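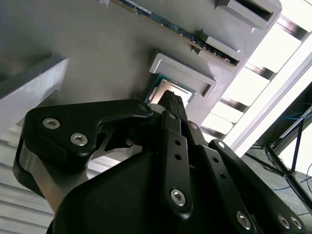 Wian Visser says the copper thieves had been using the creek track for months before anyone thought to look at it. He had reported vehicles there at 2 am and was told a patrol would come when one was free.

Naledi Mabuza doesn't dispute that. She is the sergeant in charge at Lurstead, and when we spoke in her office she had his report on the desk in front of her, along with several others from the same stretch of road.

"Wian rang us, and so did his neighbours," she said. "We had one car on nights for the whole district. If that car was at a crash out past Usstead, it wasn't going to be at the creek. I've told him that to his face and he's entitled to be annoyed."

In July her officers searched a disused pumping shed at the end of the track and found 600 metres of stripped cable, bolt cutters, a generator and a set of number plates that didn't belong to any vehicle on the property. Two men were arrested at the shed and another two were picked up later at a rental in Usstead. All 4 have been charged and their matters are before the court, so there were questions she wouldn't answer.

She would talk about how the search came about. A rail worker had noticed insulation burning in a drum and wrote down where he was standing when he smelt it. "He gave us a kilometre post. That's worth more than a long statement, because we could put it on the map that afternoon and see there was only the one building it could be."

The officers left their cars on the sealed road and walked in. Mabuza had wanted a second team on the far bank but the water was up, and they went ahead without it.

Visser is on the irrigation side of the creek, and his losses were among the larger ones. His pumps were out for most of a fortnight after the cable was cut from the poles. He said the cost of the cable was covered, but the lucerne wasn't.

I asked Mabuza whether the thefts had stopped. "They've dropped. I won't say stopped. There was a job at the Ndlovu quarry after the arrests and we don't know yet if it's connected. People hear about an arrest and they leave the gate open again."

She is more interested now in where the metal was going. Scrap dealers in the district have to record a seller's identification, and she said most of them do it properly. Her officers have been through the books at two yards and have more to visit.

"It has to be sold somewhere – that's the part we can do something about in office hours," she said. "I can't put a car on every track. I can read a ledger."

The station has asked for a second night car. Mabuza put the request in before the search and hasn't had a reply. In the meantime she wants landholders to ring each time they see something, even if nothing came of the last call, and to note the time and the nearest gate or post.

Visser said he would keep ringing. He has also put a chain across his end of the track, and the station has a key.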